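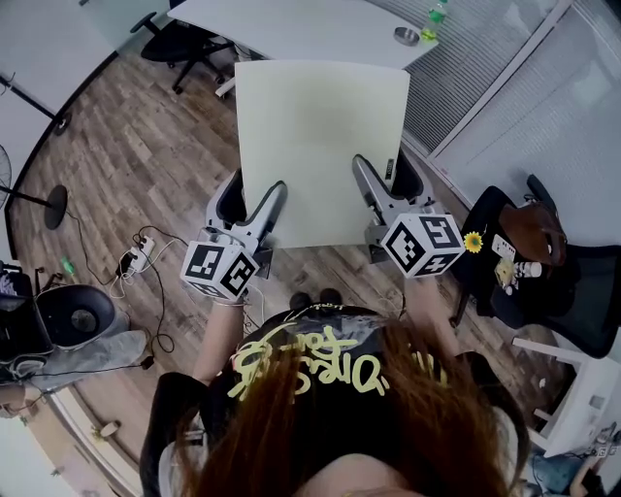

Open with the difference between sound insulation and sound absorption. Insulation keeps sound from passing through a partition. Absorption reduces what comes back off a surface in the same room. Most complaints we receive from open offices concern the second and get answered with products meant for the first. Hard, flat surfaces send speech back into the room at an angle equal to the one it arrived at. A large pale board held upright, as on the slide, is the shape to have in mind: it has a wide flat face, and what it does to speech depends on what it is made of and where it stands. A label near the edge, like the small black one on this board, is where I would want a product code. On delivery day, check the code against the schedule before anything goes up.

Pause for questions on terms. Do not get into wall ratings yet.

Next: the Elorska office. One floor, open plan, plaster ceiling, carpet tile, glass on the long side. The tenant asked for "soundproofing." The actual problem was intelligibility at a distance. Staff could follow phone calls from the far end of the floor and lost track of their own work. Occupied level at the central desks before treatment was 57 dBA. That is not loud. Stress this to the audience, who will expect a bigger number. Level alone does not predict annoyance. Speech that can be understood is more distracting than a steady hum at the same level.

Measurement method. Class 1 meter on a tripod, fast weighting for the short samples, long averages taken during normal working hours. Microphone at seated ear height and clear of large surfaces. Repeat the same positions after the work. If furniture moves between surveys, note it on the plan. We lost one set of readings at Elorska to a bank of filing cabinets that was shifted before the second visit.

If asked about phone apps: fine for comparing one corner with another on the same day using the same phone. Do not put the figures in a report.

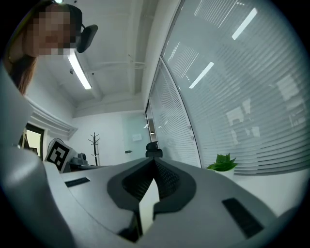

Seated position matters more than floor plans suggest. A plan shows a desk as a rectangle and the person as a dot in the middle of it. Ears move. People lean forward to read, lean back to take a call, turn toward a neighbor. A tall chair back also puts a surface close behind the head, as with the black headrest in this shot, and it can shade sound arriving from the rear at higher frequencies. The meter on its tripod has no chair behind it. Also note the ceiling in the same view. It is usually the largest surface with nothing in front of it, so it gets treated first.

Treatment order used at Elorska:

1. Ceiling over the desks
2. End walls
3. Screens between desk groups
4. Masking sound, only if still needed

Ceiling work used Isah panels, 50 mm thick, hung with an air gap above them. The gap helps at lower frequencies. The installer wanted to fix them flush to save time, and the drawings had to be reissued with the gap dimensioned. Recommend putting it on the first issue.

Screens: height is the main variable. A screen that stops below the seated eye line does little for speech. Gaps under the screen matter less over carpet than over a hard floor. Glass tops look better to the client and reflect.

Masking was tested in July on a loop from a Nuruler controller. Raise the level in small steps over several weeks. A sudden increase is noticed at once and gets reported as a ventilation fault. Two of the zones were left off at the tenant's request, one by the kitchen and one beside reception.

Results slide. Show the decay curves first, then the speech measurements. Leave the curves up long enough for people at the back to read the axes. State that the high bands improved most and the 125 Hz band barely moved. Expected with this thickness.

Cost slide can be skipped if running over.

Last item is the Brumura survey form. Copies are on the side table. The question about phone calls was reworded after the first round, so answers to it from the two rounds should not be compared directly.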